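Sorting small electrical parts on a taped grid
Shop Floor & Bench forum, page 1 of 1

gwawr_gethin
Redid my parts table. Brown kraft paper, blue tape squares, and one shallow tray — so far I love it!

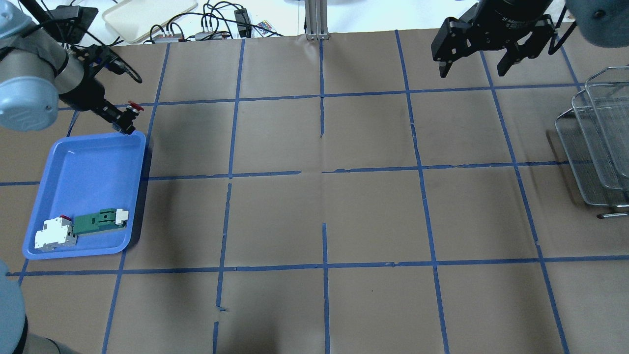
Blue tray with the white breaker in it

dhiebert
Tape breaks at the crossings, Gwawr. I'd draw the grid in marker.

gwawr_gethin
Marker is forever, Dale! I change my squares a lot. And the e-stop gets the tray too, I hate chasing those around.
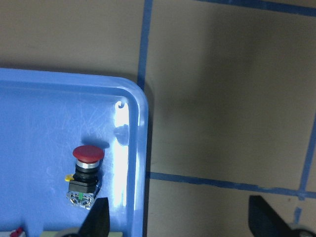 E-stop button, red cap up

junkdrawer282
Nice, but why not bins? I've got 100 from Juken and never lose a thing.

gwawr_gethin
Because I forget what's in bins (I've tried). With a tray I just look down. 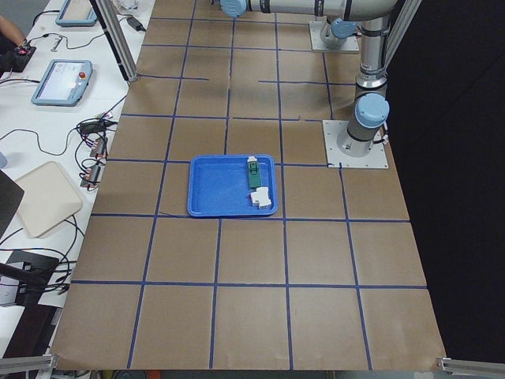 Whole table, tray near the middle

dhiebert
OK, the squares on the near half look clean. Up top you've got strips that don't line up, and that would drive me nuts.

gwawr_gethin
Ha, fair. New roll of tape is on my list.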